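The transmitter at Fevton was rated at 500 watts and had not delivered 500 watts in years. The station log gave the forward power each evening in the third column, and the engineer who filled in that column wrote a number close to 460, and under it the reflected power, and under that the temperature of the hut.

She worked for Kinden, the firm that held the maintenance contract. The contract covered the mast, the feeder, the transmitter, the studio link and the limiter. It did not cover the desk, the turntables or anything played on them. The programmes were outside its terms altogether. 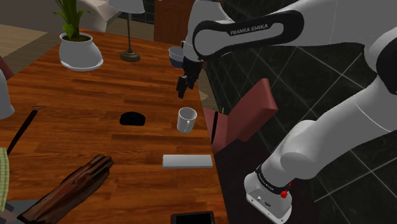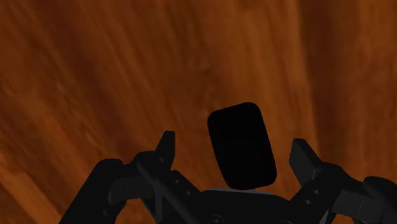

The fault was first reported on a Tuesday. A listener had rung the studio during the late country programme to say that the music stopped in the middle of a song and came back again. The presenter had heard no such thing in his headphones. He wrote the call in the book with the time, 11.20, and the name of the side he had been playing, and went home.

She read the entry the next morning. Headphones in that studio were fed from the desk, ahead of the link, so the presenter would have heard a clean programme whatever happened on the hill. The fault was therefore on the link, or at the hut, or in the listener's set. She rang the listener, who was an old man and exact. His set was a Singhal, mains powered, on an outside aerial. The other stations had been normal. The gap had lasted for the length of one line of the second verse, and he sang her the line before it and the line after.

She thanked him and drove up to Fevton.

The hut stood below the mast on three courses of brick. Inside were the transmitter, the link receiver, the limiter, a battery shelf and a chair. She measured the supply rails and found them within tolerance. She tapped each board with the handle of a screwdriver while listening on the monitor, and nothing crackled. She cleaned the edge connectors on the link receiver, which did not need it, and entered the work in the log. Hut temperature, 9 degrees.

The same listener rang on the following night and on the one after that. The gap was the same length each time. On the second occasion it fell across a steel guitar break, and he could not sing it to her, but he described the notes on either side.

She now had three reports and one consistent duration. A bad joint does not keep time. Something was switching the programme off and switching it back on, and the only device on the hill with that power was the silence detector.

The silence detector was a Skavero, a grey unit one rack space high. It listened to the incoming programme. If the level fell below a set threshold for longer than a set delay, it concluded that the studio had failed and changed over to a standby source. When the level returned, it waited again and changed back. The threshold and the delay were set by two recessed controls on the front, and the standby source was meant to be a tape machine, later replaced by a solid-state player holding 20 minutes of instrumental music and a recorded apology.

She looked for the player and found the lead that had once gone to it. The lead was neatly coiled and ended in a plug wrapped in tape. The log recorded, in a different hand and several volumes back, that the player had been removed for repair. No later entry recorded its return. When the detector changed over, it changed over to a coil of wire.

That accounted for the gap, though the cause remained. The delay was set to 5 seconds. She checked it with a stopwatch and a tone generator, three times, and got 5 seconds each time. No country record she knew of went silent for 5 seconds in the second verse.

She stayed at the hut that night. She brought a flask, a chart recorder and a portable receiver, and connected one pen of the recorder to the link receiver's output and the other to the detector's changeover relay. The paper ran at a slow speed. At 11 the programme began with its usual tune, a fiddle and a band, and both pens behaved.

Between records the presenter talked. He had a low voice and he left room in it. He would say where a side had been cut and who had played on it, and then he would stop, and the needle noise would come up, and the record would begin. She measured one of these pauses off the chart afterwards at a little under 4 seconds. The detector tolerated it.

At 11.25 he played a slow waltz. It was an old pressing and a quiet one, a man singing close to the microphone with one guitar behind him. The first pen drew a low, ragged line just above the threshold. She watched it through the first verse. In the second verse the singer dropped his voice until he was almost speaking, and the guitarist, who must have been watching him, dropped with him. The line sank. It lay under the threshold for 5 seconds, the relay closed, the second pen jumped, and the monitor went dead.

She could hear the rest of the verse on her portable headphones, which she had plugged into the link. It carried on down there perfectly well. Then the chorus came up, the detector considered it, and the hill was returned to the air.

She wrote: *Detector operating as designed. Threshold too high for programme material.*

The remedy took one turn of a recessed control. She had the trimming tool in her hand. The threshold, however, was a contract setting. It was listed in the schedule with the power and the modulation depth, and a change needed a form signed by the station. She filled in the form by torchlight. In the box marked *Reason for change* she put *Quiet singing*, struck it out, and put *Low-level programme content*. The form went into the post in the morning.

It came back in February with a query. The station wished to know if the same result might be had by turning up the records.

She considered this properly, as it was a proper question. The limiter would prevent overload. Raising the gain at the desk would lift the waltz above the threshold and would cost nothing. It would also raise the surface noise, and the limiter would hold down the louder sides until everything that left the mast was of one loudness, the fiddle tune and the waltz alike. She drew two small graphs to show it. Under the second she wrote that the proposal was technically acceptable.

She did not post it. She put it in the van with the stopwatch and drove to the studio, arriving at ten in the evening, when the presenter was taking his records out of their box. She had not met him before. She asked him for the waltz and he found it without looking at the labels.

She played it to him twice through the desk loudspeaker. The first time she left the gain where it was. The second time she raised it by the amount in her graph and patched the spare limiter across the output. He listened to both with his hands on the box.

"He's standing nearer in that one," he said, after the second. "He was better off where he was."

She said that the distinction could not be entered on the form.

"What is there room for?"

"A signature. In the lower box."

He signed in the lower box. It was not clear that he had authority to do so, and the form did not ask.

She reached the hut a little before 11. The threshold control was stiff and she turned it slowly, with the tone generator set low, until the detector held on to a signal that she could hardly hear herself. She tested the delay again. She sealed both controls with a spot of red varnish and wrote the new figure in the log, the old figure beside it, and the number of the form.

The programme started. Forward power was 462 watts. She had no reason to stay, the work being complete, but the varnish would take a while to harden and she sat in the chair with the door closed.

He played the waltz fourth. He gave it no introduction beyond the title. She had left the chart recorder connected, and the pen went down in the second verse as before, lower than the old threshold and across to where the singer was nearly speaking. The relay stayed open. On the monitor there was the voice, the guitar under it, and a certain amount of hiss from the pressing, all of it within specification.

The telephone at the studio did not ring that night, or if it did the presenter made no entry.

Before she left she took the taped plug down from behind the rack and looked at it. The standby player was still missing. If the studio should fail, the detector would wait its 5 seconds and put a coil of wire on the air until someone drove up the hill. She started a new line in the log and wrote *Standby source: not fitted. To be raised with Kinden.* Under that she put the reflected power, and then the temperature of the hut, 6 degrees, and the time.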